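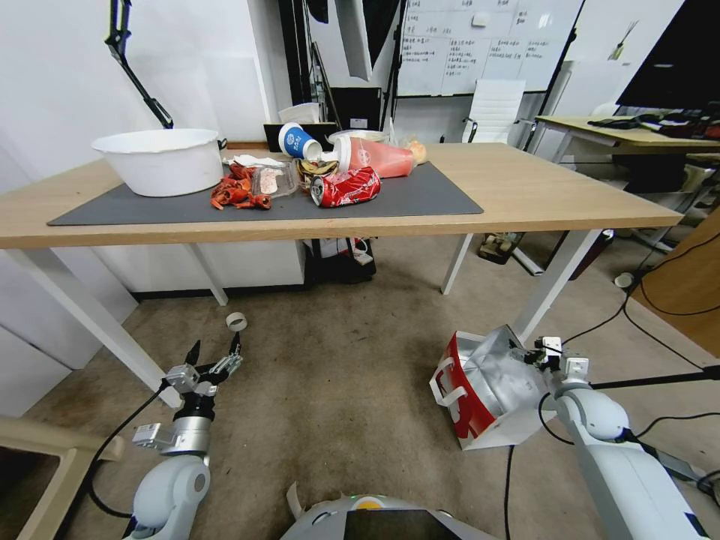
Table clearing by teleop: how many demos before you trust it?

valhervieu
Hi all! We're teaching a two-armed robot to clear a messy table after a meal, all by remote control, and I'm having way more fun than I expected. We're at 102 demos so far (crayfish shells, crushed cans, tipped cups, the works). The plan is to hold the bag with the right gripper, do the picking with the left, and sort food scraps into the basin. My question is about the bag. Do you record opening and moving it as part of the same demo, or split it off as its own task?

k_hlongwane
Split it! We did one long demo per table on the Rorau project and the policy would get lost halfway through and go back to the bag again and again. Once we cut things into short pieces, training got so much easier. Also, what bag are you using? Paper holds its shape and you can learn bad habits from that.

valhervieu
Both kinds, paper with handles and the shiny insulated type. The shiny one is harder for me to grab by remote because I can't judge how far away the top edge is. I end up hovering over it for ages.

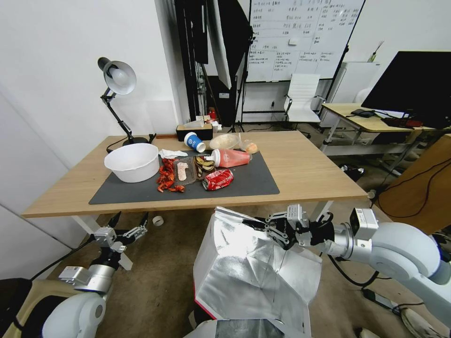
My hovering is probably the worst part of the data. Should I trim those pauses or leave them in?

FiifiA
Trim them. I had 73 demos with long pauses and the arm learned to pause, beautifully, every single time. Cut anything where neither arm is moving and you'll see a difference the same evening.

Benedicta B
I'd go easy on the trimming, Fiifi. A short wait before a pinch is often the operator lining things up from the wrist view, and if you chop it you get a jump in the motion. We kept ours at Watdale and just threw out the demos where the operator was plainly lost.

FiifiA
Fair, I mean the long ones. Two seconds is fine with me, ten is not.

k_hlongwane
Agree with Benedicta on the jumps. Slow practice fixes more than editing does, though! Do 40 grabs on nothing but the bag edge, don't save any of them, then start recording.

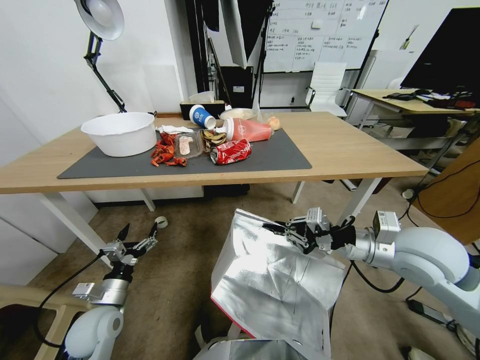
Thin material wants a pinch right at the lip, with the fingers coming in from the side. Go too deep and you catch both layers, and then you're fighting to get it open again.

valhervieu
Oh, that's what I've been doing wrong, both layers every time. Trying the side approach tonight!

nana.ankrah
Jumping in on shells. Are you picking them one by one? I'd scoop the pile with a half-closed gripper and accept a few strays.

Benedicta B
One by one teaches cleaner grasps, I'd say. Slow, but it carries over to other small stuff.

nana.ankrah
With a pile like that you'll be there until December, haha. Mix the two, maybe?

valhervieu
Mixing sounds good. I'll do a batch each way and post the results in here.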